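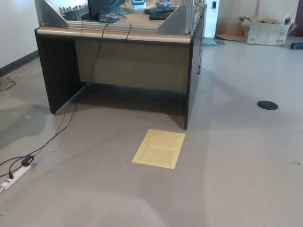 *Zistov desk, dark brown w/ light beige top edge. Aluminium frame fitted on top.*

**Zistov desk + bench frame (sold together)**
Listing updated 2019-05-18

Price: $452 for the pair, pickup from the Nallwood store. Delivery extra, see below.

Second-hand office desk with an aluminium extrusion frame bolted up on top. Good for a test bench, electronics, small repairs, hanging a lamp or a camera off. Anything where you keep running out of places to clamp stuff. We can split them if you really only want the desk -- ask Na-rae first, she has the price.

**The desk**

- dark brown wood, side panels go right down to the floor
- light beige laminate edge along the front
- modesty panel set back from the front edge, lighter tan-brown, so it doesnt match the sides. Came like that.
- open underneath, no drawers
- ex office, came out of the Yoo clearance in August

Surface marks from normal use. A bit of wear on the top where the last bench sat, most of it ends up under a mat. Feet are fine. Assembled only, we don't flat pack these and the side panels don't like being taken off twice.

**The frame**

- silver aluminium extrusion, open all round
- triangular gusset plates at the front corners, grey metal
- rail across the front just above the desktop
- slots take the ususal T-nuts, we throw in a bag of 29 mixed
- unbolts with one hex key (in the bag)

Front rail can be moved up or down. If you rest your wrists on the desk edge a lot you'll want it up. Two people to lift the frame off, it isn't that heavy but it's awkward and it will scratch the top if you drag it. Ask how we know.

Extra rail and gussets: Zarkska offcuts bin, by the metre, colour match is close enough.

**Cables**

No grommet hole in the top. Leads go over the front edge or down the side panel, then off to a power strip on the floor. Works, but if the desk is going somewhere people walk, get cable clips for the side panel and a floor cover. Both on the hardware shelf. Gil-soo will drill a grommet hole before pickup if you tell him where, no charge, allow a day. He won't guess the spot for you.

**Not included**

Monitor, keyboard, boards, blue cables, power strip. Desk and frame only!! Had two calls on this already.

**Delivery**

Local delivery by van, ground floor. Stairs by arrangement -- measure your doorway first, the frame rides separately but the desk goes in whole. Hyun-seo Hwang does the van bookings, mornings are easier. No interstate on this one sorry.

**Holds + returns**

Hold with a deposit, 2 days, then it goes back on the floor. Returns in store credit if it's not been drilled. Once there's a hole in it, it's yours.

**Questions we've had**

*Will it take a monitor arm?* Clamp type on the frame, yes. On the desk edge, bring the arm in and try it.

*Can the frame go on another desk?* Yes if the top is deep enough. Measure front to back and send it to us, Ji-hoon will check it against the frame.

*Other colours?* No, just the dark brown.

*Is there a matching chair?* There was. Sold.

Enquiries at the counter or leave a message and ask for Na-rae Ban.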